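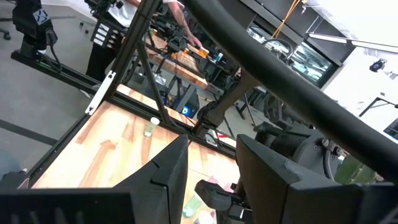

餐饮消费研究 / 研究论文
4　讨论：排队长度能否当作菜品质量的信号

4.1　既有解释及其疑点

餐馆门前的队伍常被当作一种公开的评分。路过的人看见有人在等，便推断里面的东西值得等，于是自己也站进去，队伍因此更长。Ruan Zulu 在讨论 Plutville 老城餐饮街的文章里把这一过程称为“脚底投票”，认为它比网络评分更难造假，因为等候要付出真实的时间。这个说法流传很广，本地几家餐饮加盟公司的招商手册里也能见到它的各种变体。我们对它的保留意见主要有两条，一条关于因果，一条关于测量，后者更麻烦。

先说因果。队伍的长度由到店人数和出餐速度共同决定。一家灶台少、座位少、收银和点单由同一人兼顾的小馆子，即使客流平平，门口也会站着人；一家厨房宽敞、翻台利落的店，同样的客流根本排不起来。把队伍直接读作“受欢迎”，等于默认各店的接待能力相同。Zulu 的文章承认这一点，只在脚注里写了一句“座位差异的影响应当有限”，没有给出座位数，也没有给出任何一家店的出餐时间。这句话我们读了几遍，仍不知道“应当”二字的依据在哪里。

第二层因果问题更少有人提。等候本身会改变食客对食物的评价，而且两个方向都可能。等得久的人更饿，饿的人觉得汤更鲜；等得久的人也更容易生气，生气的人觉得碗边那一点油渍不可原谅。两种效应在同一家店、同一个晚上可以并存。若只看平均分，它们互相抵消，读者得到一个近乎水平的线，然后有人据此宣布等候对评价没有影响。我们认为这样的结论下得太早。

4.2　Makhubela 街的观察材料

本研究的现场材料来自 Makhubela 街的四家餐馆，观察期为十月。两名记录员在晚餐时段分别站在街的两端，记录队首、队尾以及中途离开的人。之所以写明“中途离开”，是由于既有文献大多只数进店的人。离开者没有吃到任何东西，不会写评论，也不会出现在收银数据里，在统计上等于不存在；可是对于“队伍说明质量”这个命题，他们恰恰是最要紧的反例。

记录工作有不少令人不放心之处。雨天棚下的人挤作一团，记录员分不清谁在排哪一家；有一家店用纸质号牌，拿了号的人散到对面去买橘子，队伍看上去是空的。另有一家店习惯让等位的客人先进门坐在靠墙的长凳上，从街上数不到。我们没有办法把这几种队伍折算成同一个单位，也不相信别人有办法。下文凡提到“较长的队伍”，只指同一家店在不同晚上的比较，不作店与店之间的排序。
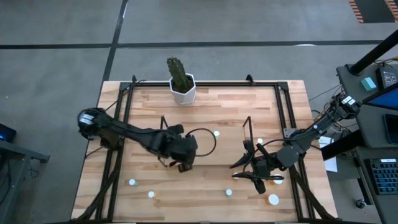

图1　木质桌面、两侧的黑色机械臂与远端的盆栽仙人掌

店主的说法也值得记一笔，虽然我们对其可信程度持保留态度。卖炖菜的那家店主坚持认为，队伍在七点前最能说明问题，因为“七点以后来的人只是饿”。隔壁卖煎饼的店主则认为七点以前来的都是带孩子的，孩子吃什么不挑。两位都在这条街做了很久的生意，得出的判断正好相反，而且都说自己是看出来的。访谈材料在这类问题上能提供多少帮助，我们没有把握，因此没有把它编入任何变量，只在解释个别晚上的异常时参考。

还有一个细节在初稿里被删去，后来又加了回来。炖菜店有几晚把门口的两张小桌收进店里，理由是要腾地方放煤气罐。桌子一收，等位的人失去了可以坐的地方，只好沿墙站成一列，从街口望过去，队伍显得比平时体面得多。进店人数与前后几晚相比看不出明显差别。街对面一位卖袜子的摊主对记录员说，那几天炖菜店“又火起来了”。若有人依据路人的印象来衡量餐馆声誉，收桌子大概算得上一种有效的经营手段。

4.3　评论文本

与现场记录对照的是评论平台 Caltetti 上的3000条公开评论，均与上述四家餐馆有关。评论由两人分别阅读并标注是否提到等候、对等候持何种态度，意见不一致时讨论决定。我们没有使用自动情感分析。试过，结果难以接受：程序把“排到我腿软，值了”判为负面，把“等得起的人多半没吃过好的”判为正面。

人工阅读也有它的毛病。写评论的人本来就不代表吃饭的人，这一点各方都承认，承认之后又照常使用。更隐蔽的问题在于评论的写法已经相当套路化。“排了很久但是值得”在很多评论里像一句开场白，后面接的内容与等候毫无关系，甚至有评论在这句话之后给了很低的分数。食客是否真的等过，从文本里看不出来。我们曾尝试用评论中提到的时段与现场记录相对照，能对上的很少，对不上的原因也说不清楚：可能记错了晚上，可能根本没有排队，也可能是我们自己的人在雨里数漏了。

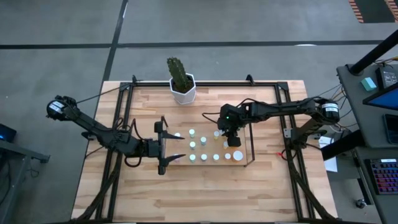

图2　木板上成行摆放的小圆柱形容器，两侧为机械臂

Marietjie Matlala 曾提出一种较为谨慎的读法。她主张把“值得等”看作食客对自己时间的辩护：既然已经等了，承认不值等于承认自己糊涂。这一解释在直觉上颇有吸引力，我们在阅读评论时也常常想到它。但它同样有一个令人不安的优点，就是几乎无法被推翻。说值得的人在为自己辩护，说不值得的人则被归入“辩护失败”。一个能同时吸收正反两种材料的理论，用来写随笔很合适，用来解释数据则应当多问几句。Matlala 本人在文末建议比较预订客人与现场等位的客人，这个建议比她的理论更有用，可惜 Makhubela 街的四家店都不接受预订，我们无从检验。

4.4　连锁品牌的宣传口径

连锁面馆 Rorkotier 在其开店说明里把“可见的等候”列为新店首月的目标，并建议加盟者在客流不足时适当减少开放座位。我们不打算从道德上评论这种做法，餐馆如何摆椅子是餐馆的事。它对研究者的意义在于：Zulu 所说的“难以造假”并不成立。队伍的确需要真实的人来站，然而让真实的人多站一会儿非常容易，少开一个灶口、晚一点叫号、让服务员先擦完所有桌子再放人进门，都能做到。与雇人写评论相比，这些办法既便宜又难以追查。

有读者可能会问，食客难道不会识破。有些会。炖菜店的常客中有一位退休的公交调度员，他每次来都先从窗户往里看空位，再决定要不要站进队伍。遗憾的是这样的人在观察期内并不多见，多数人看到队尾就停下来，连菜单都没有抬头看。这里的“多数”出自记录员的印象，没有系统计数，读者可以按自己的标准打折扣。

在街区层面，类似的口径也出现在 Plutville 商户协会印发的美食地图上。地图用小人图标标注“常排队”的店铺，图标由店家自行申报。我们核对了四家样本店，其中煎饼店没有图标，店主说表格交晚了。一张依靠交表早晚来区分好吃与否的地图，被后来的两篇文章当作独立数据来源引用，且都没有提到申报方式。我们倾向于认为作者没有问过。

4.5　替代指标是否更可靠

审阅意见之一建议改用回头客比例。我们认真考虑过，目前仍不愿采用。回头客在小馆子里与住处远近纠缠在一起，住在楼上的人每周来吃，未必是因为味道好，也可能是因为下雨。剩菜量看似更直接，实际执行时却要翻看收回的碗碟，还要判断剩下的一截葱算不算剩；炖菜店的份量又大得出奇，剩下半碗的人里有不少赞不绝口，并要求打包。

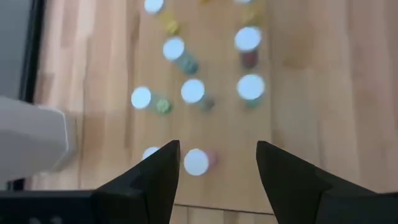
图3　木质桌面上带白盖的小容器，近距离俯视

盲测也常被提起。把四家店的菜装进同样的碗里请人品尝，程序上干净，问题在于炖菜和煎饼没有可比性，而同类店铺之间又往往相差太小，受试者的排名换一个下午就会变。餐馆里的味道还包括热度、油烟、邻桌在吃什么，这些东西一旦装进外带盒就不在了。盲测所测的或许是配方，至于配方是否就是食客所说的“好吃”，文献中缺乏可靠的证据，我们手里也没有。

价格更不必说。样本中最贵的一家恰好也是灶台最少的一家，队伍长究竟是因为名气、因为慢，还是因为那条街上只有它卖鱼，凭现有材料分不开。有人会建议扩大样本，再用回归把各项因素拆开。扩大样本当然好，只是若每家店的队伍仍按各自的方式排，增加店数只会增加不可比的单位，系数的标准误变小，含义并不因此变清楚。

4.6　局限

观察只覆盖一个月的晚餐时段，午餐和节庆期间的情形未知。记录员站在街上，看不到后厨，出餐速度是从客人进店和离店的时间反推的，聊天聊得久的客人会使这一估计偏慢。评论标注由参与现场记录的同一批人完成，他们对几家店已有好恶，其中一位在标注期间仍常去吃煎饼。讨论分歧时她是否有所偏袒，她自己认为没有，另一位认为有一点。相关评论我们重新读过一遍，改动了少数几条，保留了原始标注备查。

就现有材料而言，我们只愿意说到这一步：同一家店在某个晚上的队伍变长，可以说明当晚的人比位子多。至于那碗炖菜在当晚是否更好吃，厨师在访谈中的回答是“锅还是那口锅”。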